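Brisville Neighbours Help Board
Home and garden > Floors and rugs

Big rug shedding and sliding about on wooden floor - what do I do with it?

Posted by mossybank, January 9, 2025

Hello all, long-time reader, first time asking. We moved into a terrace on the Brakell side in November and the front room has old floorboards that I love the look of and hate the feel of. They're freezing. So I bought a great big speckly rug, one of those thick ones with all the browns and creams mixed up so it doesn't show the crumbs, and it has driven me up the wall ever since.

Problem one is the fluff. I hoover it and the cylinder is full, I hoover it again the next day and it's full again. It gets on my socks, it gets in the butter (don't ask). The woman in the shop said it would settle down in a few weeks and it hasn't.

Problem two is that it moves. It creeps towards the window a bit at a time, and one corner has a ruck in it that my mum has nearly gone over on twice. I've tried double-sided tape, which lasted an afternoon and left a gummy stripe on the boards that I still can't shift.

I paid 200 pounds for it in the sale at Biswas so I don't fancy just giving up and getting another. Does anybody know how to stop the shedding, how to stop the sliding, and how to get tape gunk off waxed boards? I think they're waxed. They might be varnished, I've no idea how you tell.

Thanks in advance, and sorry it's three things in one.

Hashini Roy

Hi mossybank, welcome! I've had rugs on bare boards in every place I've lived in and I've made all of these mistakes, tape included, so here goes.

Shedding first. If it's wool, or has a lot of wool in it, then it's normal and it goes on for longer than shops let on. Mine took 4 months to calm down. Have a look at the label underneath. What made it worse for me was the hoover - I had the beater bar going round at full tilt and it was just ripping fibres out. Switch the brush off, or use the plain head for hard floors, and go in the direction the pile lies. Once a week is plenty to begin with. And if you see a long bit sticking up, snip it with scissors, never pull it!

If the label says it's something synthetic and it's still coming out in handfuls, I'd take it back. That could be the backing giving up, and no amount of gentle hoovering is going to help with that.

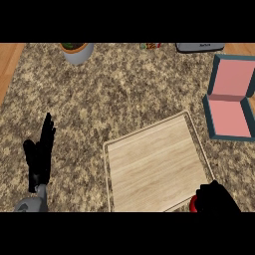
Now the sliding. You want a proper underlay, the felt sort with a grippy side, cut a bit smaller than the rug all the way round so the edges lie down flat on the floor. Five centimetres in from each side is what I do. Don't get the cheap holey rubbery mesh, because on some finishes it sticks itself to the floor over time and you end up with a lovely waffle pattern on your boards (I left one behind in a rented flat and lost part of my deposit over it). Felt is warmer as well, so your feet will thank you.

For the ruck in the corner, roll the rug up the opposite way to how it came, pile outwards, and leave it overnight. Then lay it out and put something heavy on the bad corner for a few days. I used a pile of cookbooks. If you've got plants in big pots they do the job too, but stand them on a saucer and check under it, as a damp patch on a rug is a misery to dry out and it'll mark the wood below.

How to tell wax from varnish: find somewhere out of sight, behind the door or under the sofa, and put one drop of water on the boards. Leave it ten minutes. If it goes a bit pale or cloudy underneath it's most likely wax, and if the drop just sits there looking pleased with itself it's most likely varnish. Wipe it up either way. Not a perfect test but it's done me fine.

Tape gunk on varnish - warm soapy water, a soft cloth, and a lot of patience. On wax, I'd try a hairdryer on low to soften the glue and roll it off with your thumb, then a dab of fresh wax over the dull bit. Try it on a little spot first!

Good luck, and do come back and tell us what the label says.

tidyupterry

Get rid of it. Had one of them, was still picking fluff out of the dog a year on. Flatweave is the way to go on boards.

If you must keep it, Lirnix do a sticky corner pad you can peel off and wash. I've got some on the hall runner and it hasn't budged. Can't remember the price. Wouldn't put them on wax though.

garden_gate_60

I agree with Hashini on the underlay, mine is felt and I wouldn't be without it. One thing to add is check your door will still open over it! We bought the thick stuff, laid it, shifted all the furniture back, felt very clever, and then couldn't get out of the room without a shove. Measure the gap under the door first and take the rug's thickness into account too.

Also turn the rug round every so often, end to end. Ours had faded on the window side before we thought of it, and now whichever way it goes there's a pale bit on show.

About the shedding, my sister swears by a stiff rubber broom. She drags it across before hoovering and it all comes up in a big roll like a dead guinea pig. I tried it and it did bring up a lot, but whether it pulls out more than it should I couldn't tell you.

mossybank

Thank you everyone! Label says 60 percent wool so I'll be patient and turn the brush off. Did the water drop behind the door and it went cloudy, so wax it is, and no sticky pads for me. Off to measure the gap under the door before I order any felt.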